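Firel Issues Revised Notes on Its White Plastic Parts

Firel has released a revised handling sheet for its small white plastic parts, dated February 15, 2018. The sheet runs to 5 pages and replaces the one sent to buyers in January. It deals with storage, marking and the choice of work surface.

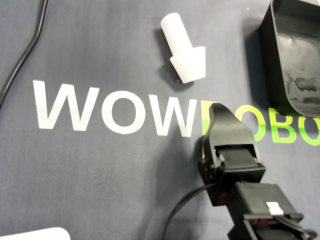

The main change concerns the surface. Firel now advises a dark fabric mat in place of a bare bench top. White parts stand out against dark gray, and cloth gives a rounded part some grip.

Parts with a shaft and a wider end should be laid flat. The sheet allows cups to be stored on their sides.
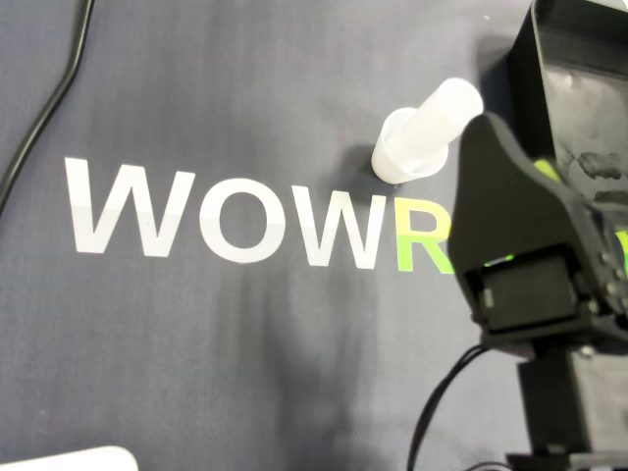
Mats with large printed lettering are permitted, provided the print is flat. Raised print was ruled out after a trial at the Tudatach shop, where around 100 parts were sorted by hand over three days.

Creases are tolerated. Folds high enough to tip a part should be smoothed out before sorting begins.

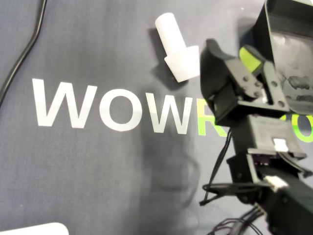 Lenka Vaněk

Part numbers are unchanged. The stock list stands at 1,232 entries, and Sokol remains the supplier for the cup range. Cups and discs will be listed together from the next printing.
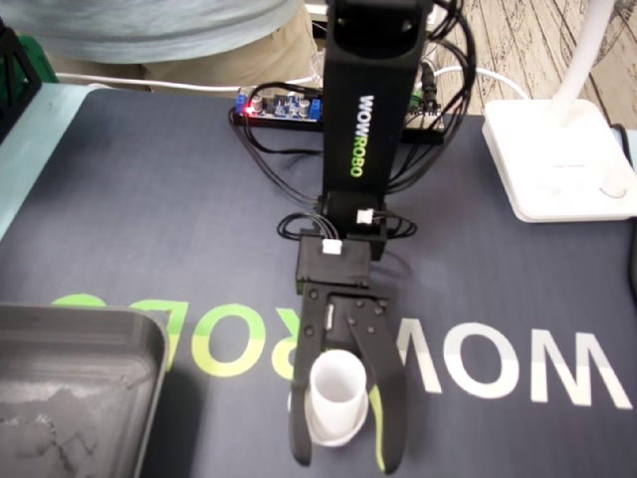 Buyers holding the January sheet can request the new one through the Flekar order desk. There is no charge.

Comments (3)

benchrat: Does the mat rule cover felt? Mine sheds.

M. in shipping: Page 4 still has the old storage chart.

oldstock: Been using dark cloth for years. Wash it first.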